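Re: [teleop-users] leader arm or hand guiding for sorting demos?

Hi all,

Jumping in since we've been doing nearly the same job at Brirkance all spring, cans in one felt bin and plastic bottles in another. We started with hand guiding, and I really wanted to love it! You feel the weight of the thing, you know right away when a finger is pushing on something. But my own arms kept getting into the wrist camera view, and after 44 demos I gave up and moved to the Brenari leader arm. Took me an afternoon to get smooth with it (okay, two afternoons).

Crushed cans are where I slowed down the most. A fresh can is easy, but a twisted one has no good side, so I go in low with the fingers and close gently.

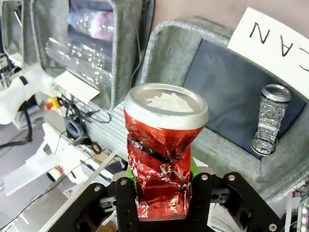

On the list in January, someone from Sterinano wrote:

> We kept every demo, even the ones with a fumbled grasp, and the
> policy learned to fumble. Once we threw out the bad ones we went
> from 551 down to 243 and it got noticeably better. Would still
> like to hear if anyone keeps the recoveries.

I do keep recoveries, as long as the operator fixes the grip in one go. If I have to let go and think about it, I toss that run. I also stop after 30 in a sitting, my hands get sloppy past that.

One question back: does anybody have the Michiels pedal working as a "discard last" button? Mine registers twice on every press and I've lost good runs to it.

Cheers from Brirkance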